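**To:** Model Room Users list
**Subject:** Re: Food and drink on the round table
**Date:** 4th September

Colleagues,

The office has received several replies to the notice circulated in August, and the message quoted here covers the points most commonly raised. It is answered in full so that all users of the Lurkska building have the same information before the Zurnari review.

> To the Model Room list,
>
> We have read the notice on the use of the round table and should be grateful for clarification. Our group shares the table with two others while the site models are on display. Reviews often last all afternoon and it is not practical to leave the room each time someone would like a drink. Is the intention to prohibit drinks altogether, or only to keep them off the marble? We would also ask who is responsible for bottles left after a session, as we have more than once been charged for clearing things that were not ours.
>
> Dong studio group

The intention is not to prohibit drinks. The marble top was repolished last year at a cost of 3000, and the fee was met from the general room budget. The surface is porous and marks easily, and the black inlay is more difficult to treat than the pale stone. Coloured drinks are the principal concern.

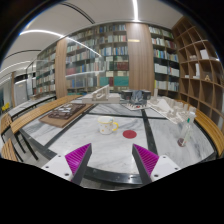
The office does not wish to make reviews uncomfortable, and accepts that a session of several hours requires refreshment. It does ask that the models be given priority. Card and light board cannot be cleaned once stained, and the Skorkport model, at a scale of 1:2000, is on loan until the review has closed.

The following arrangements will therefore apply.

1. Mugs and bottles may be placed on the table only on a coaster. Red coasters are kept in the cupboard by the door and should be returned there.
2. Bottles must have their caps on when not in use. A mug should stand well clear of any model, and should not be left on a base board in any circumstances.
3. A bottle that is nearly finished should be taken away by the person who brought it. The remains of a sweet drink will leave a ring if the bottle is knocked over, and most of the marks found in August were of this kind. The mug with the yellow rim and handle belongs to the kitchen and should go back to the kitchen when the session ends. 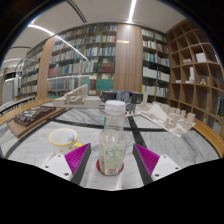 4. Bags, coats and rolled drawings should be placed on the benches and kept off the marble. The slats will bear ordinary use, but cutting on them is not permitted.
5. Models may be turned or moved only by the group that made them. Please lift by the base.

With regard to charges, the clearing fee of 560 will from now on be applied only where the booking form shows a single group. Where the table is shared, the office will write to all the groups concerned before any charge is made. The charge entered against the Dong group in August has been withdrawn.

Spills should be reported to extension 1056 as soon as they occur. Users are asked to blot the surface with a dry cloth and not to apply any cleaning product, including those supplied for the kitchen worktops.
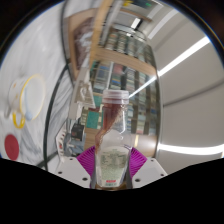

*Bottle and mug, round table, Lurkska model room.*

Further questions may be sent to this list. Bookings for the period after the Zurnari review will open once the loan model has been returned.

Model Room Office
Lurkska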